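Kumalau House: end-of-summer safety walk-through, with comments

Walked by Puspita Siregar and Herman Yeoh. Notes typed up by Puspita, so please blame me for the length!

Hello again, everyone. The list is the same one we used in the spring, item by item, with my comments under each. Where it says OK, it was OK on the day, and where it says ACTION there is a name next to it. Please do read your own bits even if you skip the rest.

1. Front door and porch
Door opens fully and closes on its own: OK
Porch light: OK
Mat lies flat: ACTION, Slamet
The back corner of the mat has started to curl again. Slamet taped it in the spring and the tape did very well for a while, but I caught my heel on it twice in one morning, so I think we had better just buy a new one with a rubber back.

2. Hallway and stairs
Handrail firm along its whole length: OK
Stair carpet: OK, though a bit thin on the third step
Nothing stored under the stairs: ACTION, everyone
I know it is the handiest place in the house for strollers and folding chairs, and I have left my own bags there more than once. It is also our way out if the kitchen is blocked, so the chairs need to go back to the shed by Sunday, please.

3. Smoke alarms
Upstairs landing: OK
Kitchen: OK
Back bedroom: ACTION, Herman
The back bedroom one gave a very feeble sort of chirp when Herman pressed it. He has put in a new battery and it is louder now, but the unit is old and I would feel better with a new one up there before the heating goes on.

4. Sitting room
Window opens and latches: OK
Picture hung on two hooks: OK
Sofa clear of the heater: OK
Lamp cords along the wall: OK

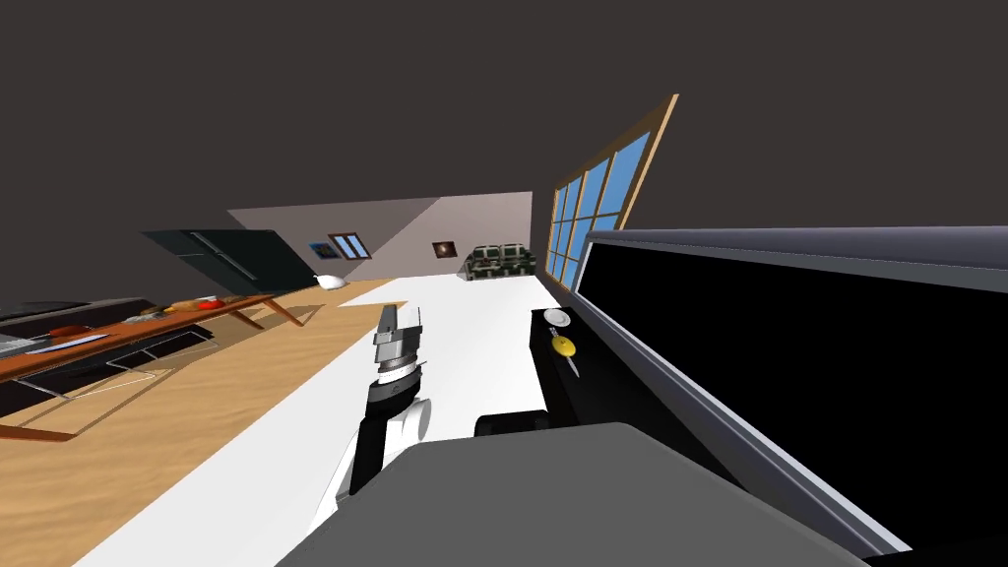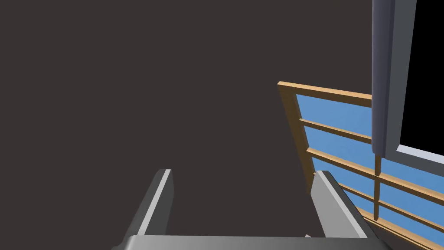
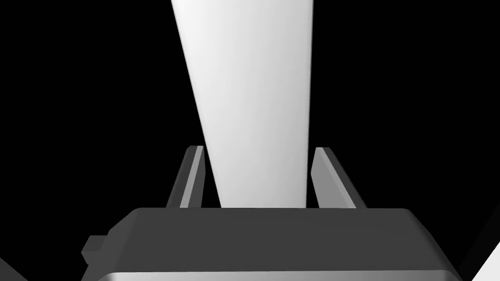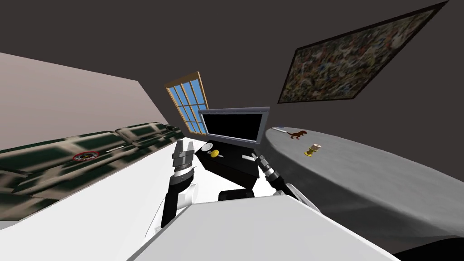 Sitting room. The last one has the camouflage sofa, the window and the big painting.

5. Kitchen
Fire blanket within reach of the stove: OK
Extinguisher gauge in the green: OK
Hot water at the sink: ACTION, Danang
It came out far too hot for little hands. Danang is going to turn the heater down a touch and check it again with the thermometer from the first aid drawer. Until then, grown-ups run the tap — I have put a note over the sink in my best handwriting.

6. First aid box
Bandages, gauze, tape: OK
Burn gel: replaced
Eyewash: ACTION, Puspita
The eyewash went out of date in August, and I am cross with myself for missing it. There are 16 bandages left in the box, which sounds like plenty until you have had the cousins over for a weekend. If you use one, tell me and I will top it up.

7. Electric panel and meter
Panel door closes: OK
Labels readable: OK, now that Shaohua has rewritten them
Meter reading: 2,776
Thank you, Shaohua, for finally sorting out which switch is the porch and which is the freezer. We have all spoiled a few popsicles finding that out.

8. Yard and shed
Gate latch: OK
Ladder feet: ACTION, Slamet
Paint and solvents on the high shelf, lids on: OK
One of the rubber feet has split on the long ladder. Please leave it where it is and use the short one for now.

Next walk-through will be once the leaves are down, and Herman says he will bring the coffee cake.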